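Häufige Fragen zur Vultovora, unserer satirischen Wochenschau

Von Naa Quaye, 2019-03-08

Schön, dass Sie hergefunden haben! Seit dem Start im November kommen so viele liebe (und ein paar herrlich empörte) Zuschriften, dass ich die häufigsten Fragen einmal in Ruhe beantworten möchte.

Sind die Meldungen echt?
Die Schlagzeile ja, alles danach leider nein. Der Bürgermeister von Brelletdale hat also nie 1.126 Gartenzwerge vereidigt, auch wenn Arwel Jarman das bis heute bedauert.
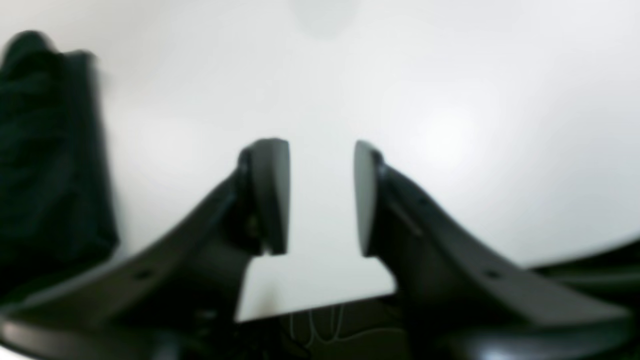
Darf ich selbst Witze einsenden?
Unbedingt! Höchstens 300 Zeichen pro Pointe, bitte, und gern mehrere auf einmal. Shaimaa Ait Ali liest wirklich jede Einsendung, meistens mit einer Kanne Tee daneben, und antwortet auch, wenn es mal nicht klappt.

Warum fehlt mein Lieblingspolitiker?
Geduld, er kommt bestimmt noch dran – bisher haben wir sie am Ende alle erwischt.
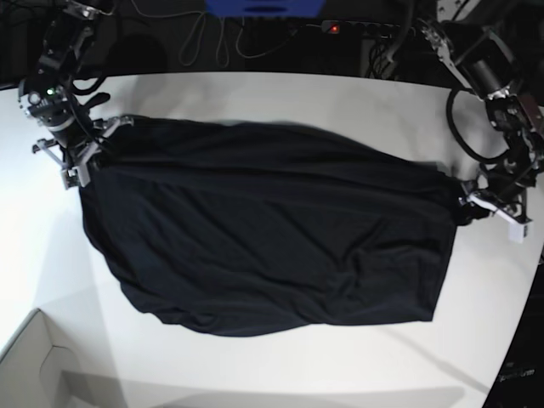

Schwarzes Kleidungsstück auf weißem Tisch

Wie bestelle ich den Newsletter ab?
Mit dem Link ganz unten in jeder Ausgabe. Wir schmollen kurz und löschen dann Ihre Adresse.

Zuletzt aktualisiert: vor 2 Tagen

Zuletzt erschienen:
Pronstead verbietet den Montag
Molefe tritt zurück, aber nur ein Stück
103 Ausreden für den Wahlabend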